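In defense of the cluttered shelf

Every January the magazines tell us to clear our shelves. One vase, three books, lots of air. I tried it once, lasted 20 days, and I have never been so bored in my own house. 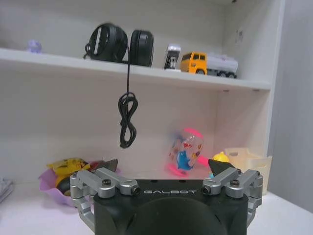
Reading time: 47 seconds

Give me headphones parked on the same shelf as a toy tanker truck any day. Give me a Pikachu-ish plush in a purple bowl! A shelf like that is used by people who like things, and I trust them more than I trust a vase.

My sister-in-law swears by the Silleck method (everything in matching boxes, labels facing out) and I'll admit her closet is a marvel. But she has to open almost 52 boxes to find a pen – I just look up.
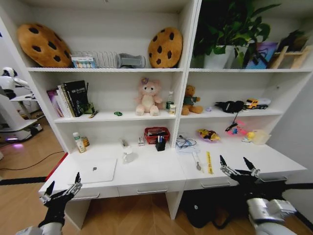
And yes, dusting takes longer. I do mine with an old sock while the coffee brews, and I move things as I go, so the bear ends up by the books one month and by the plant the next. I like that part.

Keep the desk clear enough to work on. Above that, go wild.

Comments (3)

ogilvie666: Team clutter. My cookie cushion has its own shelf.

Iltum_mom: Love this, but you don't have my cat.

protard: Old sock tip is gold – thanks!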